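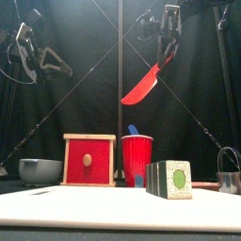 Amell River, Isico bridge to Pistgate: is seven days enough?
Forum: Trip Planning > Canoe and Kayak Camping

tamarack_tom
We're looking at the full Amell run this summer, putting in at the Isico bridge and taking out at the Pistgate campground. The park map gives it as 169 km. Two canoes, four adults, everyone has done week-long trips before but mostly on lakes. We have seven days on the water and can't stretch it because of work.

Questions:
Is that realistic with the portages?
Are the sites between Beltrán Lake and Pistgate first come, first served or do they need booking?
Where do people leave the second vehicle?

portage_pudding
Seven days is fine in June. The current does most of the work above Beltrán Lake and you can cover nearly 40 km on the first day without pushing. The lake is the slow part. If the wind is out of the west you will want to be off the water by lunch, so get up at five and cross early.

The sites below the lake are first come, first served. Pistgate itself is a regular drive-in campground and you book that online like any other. Bookings open in February and the riverside loop fills first.

gravelbar
I'd disagree on seven. We took nine and I was glad of every one of them. People quote the first-day distance and then assume the rest of the river is like that. Below the lake it braids out and in a dry year you're out of the boat dragging over gravel every few hundred metres. We had one day where we made 13 km and were wrecked by supper.

If you only have the week, put in at the Beltrán Lake access road and skip the top section.

portage_pudding
The top section is the best part of the river. Skipping it to save two days makes no sense to me. What month did you go?

gravelbar
Late August.

portage_pudding
Well, that's your gravel.

gravelbar
Sure, but the original post says "this summer", so it could be August. I'm telling them what August is like.

tamarack_tom
Should have said. It'll be the second half of July. Sounds like that lands between the two of you.

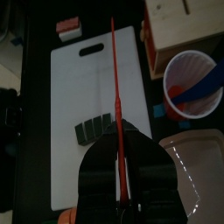 One more thing, we were planning to bring the big two-burner stove and a full kitchen box because one of our group does all the cooking and likes proper gear. Is that going to be a pain on the portages?

millpond
It depends on the box. There are five portages, and the long one around the falls is rooty and climbs the whole way for the first half. Anything without shoulder straps is miserable on it. We went down to a single burner, one pot, one frying pan and a thin cutting board that slides down the back of the food pack. Nobody went hungry.

Second vehicle: there's a gravel lot behind the day-use area at Pistgate. You need an overnight permit on the dash. Get it before you drive around to Isico, as the gatehouse closes at four on a Wednesday and we nearly got caught by that.

gravelbar
Agree on the kitchen box. Leave it in the car for the night at Pistgate when you get off the river. Also bring a water bag for camp, the banks below the lake are silty and you don't want to be running a filter straight out of the shallows. Let it settle overnight.

birchbark_bev
We bring two boards, one for meat and fish and one for everything else. It's a bit of extra weight but washing up with silty water is no fun and I don't like taking chances with a week still to go.

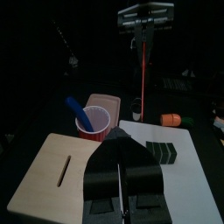 Wooden board on the left, white one on the right.

millpond
Two boards is too much for me but I can see it if you're fishing. The walleye is good at the outlet of Beltrán.

portage_pudding
Back to the schedule. For mid to late July I would plan it like this. Two nights on the upper river, third night on the east shore of the lake, cross at first light, then three nights below and finish at Pistgate. If you're not across the lake by the morning of day four, you're going to be paddling late to make it up.

gravelbar
That's a fair plan. I'd still check the gauge at the Isico bridge the week before. If it's low, the lake access road is your backup and you can decide then. The shuttle is longer from that side though, so sort it out with whoever is driving.

tamarack_tom
Thanks all. Going with the full run and the lake road as the backup. Kitchen box is still under discussion. I'll post the water levels when we get back.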